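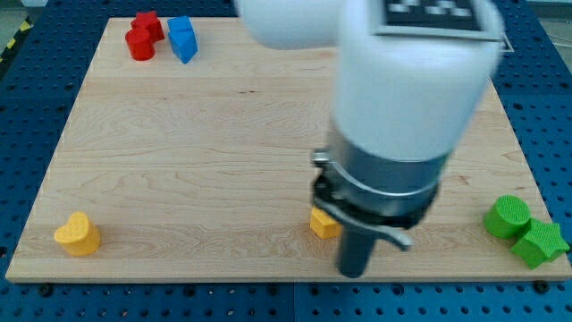 Broltness Toy Library, minutes of the July meeting

Opened at 7.30 with tea, and a very kind thank you to everybody who carried chairs.

1. Shape blocks. We had a long and happy talk over the Rengifo set. The yellow heart is everyone's favourite, the red star and cylinder come a close second, and it was felt (rather strongly!) that the pale board should go out on loan with the blocks, as the little ones do like somewhere to stand them up. Agreed, two weeks per loan.

2. Money. Balance stands at £1,505. Agreed to keep £1,000 back for the hall rent and look at a second set from Cornine with what's left.

3. Cupboard. Still sticking. Carried over again, sorry all.

Next meeting at 8, same room, biscuits welcome.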